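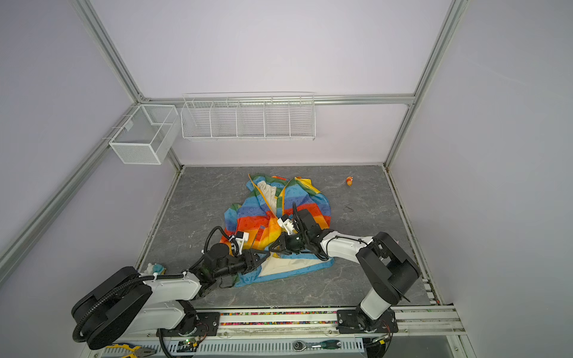

Aula prática 2 — Recolha de demonstrações com dois braços

Disciplina: Aprendizagem por Imitação. Docente: Nikola Grabowska. Apoio no laboratório: Darren Hebden, segunda-feira à tarde, sala Paltia.

Objetivo da aula

Cada grupo vai gravar 12 demonstrações da tarefa «endireitar e dobrar um casaco» por teleoperação. No fim da aula, as gravações são copiadas para o servidor Astora, na pasta do grupo. O treino da política fica para a aula seguinte, e por isso não é necessário trazer o código pronto.

O que é um episódio

Chamamos episódio a uma gravação completa, do momento em que o operador carrega no pedal até ao momento em que o larga. Um episódio contém as imagens de todas as câmaras, as posições das juntas e os comandos enviados aos dois braços. Se uma destas partes falta, o episódio não serve para treinar e deve ser apagado no mesmo dia.

Antes de gravar:

Verificar que as câmaras estão ligadas e que o relógio é o mesmo em todas.
Levar os dois braços à posição de repouso.
Escrever o nome do operador no formulário Fokerbridge.
Colocar a peça de roupa na bancada segundo a ficha de posições iniciais.

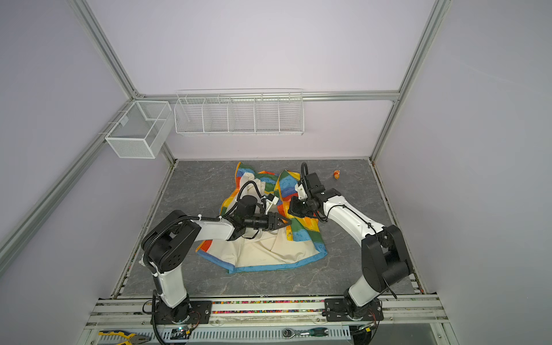
A variedade das posições iniciais é, na minha opinião, o ponto onde os alunos perdem mais qualidade. Uma pessoa que repete a tarefa muitas vezes começa, sem querer, a pousar a roupa sempre da mesma maneira, e o modelo aprende essa maneira em vez de aprender a tarefa. Um casaco amarrotado, com o forro creme de um lado e as riscas levantadas em pregas do outro, é um estado útil: obriga a política a procurar onde pegar. Peço que cada grupo inclua também casacos do avesso, com mangas escondidas, e rodados em relação ao bordo da bancada. Os objetos pequenos que estão na bancada podem mudar de sítio entre episódios, mas não durante um episódio.

Ritmo do operador

Os movimentos devem ser contínuos e sem pressa. Uma pausa longa no meio do episódio é um problema, porque o modelo vê muitas imagens iguais com o comando «ficar parado» e pode aprender a parar ali. Se o operador precisa de pensar, é melhor terminar o episódio e começar outro. O limite é de 15 segundos sem movimento — depois disso, o programa marca o episódio a amarelo.

Erros pequenos podem ficar. Quando o tecido escapa e o operador volta a pegar nele, esta correção tem valor para o treino. Devem marcá-la no formulário com a letra R.
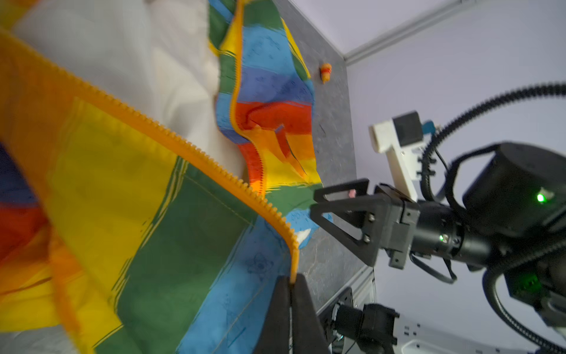 As câmaras de pulso e a câmara fixa dão informações diferentes, e a política usa as duas. A câmara fixa mostra a configuração geral da roupa e a posição dos braços, mas um detalhe fino pode ficar tapado por uma garra. De perto vemos, por exemplo, a ponta do fecho cor de laranja presa entre os dois dedos, e os dentes do fecho distinguem-se bem do forro. Ao rever um episódio, abram sempre primeiro a vista de pulso nos momentos de contacto e só depois a vista geral. Confirmem se a garra segura a parte que o operador anotou: fecho, bainha ou bolso.

Etiquetas

Usamos o vocabulário do projeto Orozco: pegar, puxar, alisar, dobrar, largar. Cada etiqueta tem um início e um fim, e duas etiquetas podem sobrepor-se se os braços fazem coisas distintas. Não inventem palavras novas; se falta alguma, escrevam-na no campo de observações.

Trabalho para entregar

Um relatório de 200 palavras no máximo, com a lista dos episódios aceites e rejeitados e o motivo de cada rejeição. Indiquem também quem operou e quem etiquetou — a mesma pessoa não deve fazer as duas coisas no mesmo episódio. Dúvidas sobre o pedal ou a calibração são com o Darren; dúvidas sobre as etiquetas são comigo.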